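How does a robot learn to open a cupboard?

142 shares | 6 comments

Hi, I'm Miyuki! I teach robots to do boring jobs (opening cupboards, mostly). A robot doesn't know what a door is, so I have to show it lots of examples. I hold a gripper, which is a bit like a robot's hand with two fingers, and I do the job myself while a camera on it records everything.

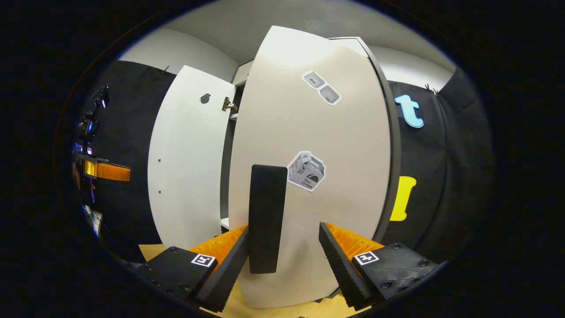 Two orange-and-black fingers and one big black handle. Spot the taco sticker!

My friend Telmo and I want 600 examples for our project, Plandance, and we've got 221 so far. Phew! We try to make each go a little different – faster, slower, a bit more from the left – and then the computer looks for what they all have in common. Do you think you could open a door with just two fingers? Have a go at home, it's harder than it sounds!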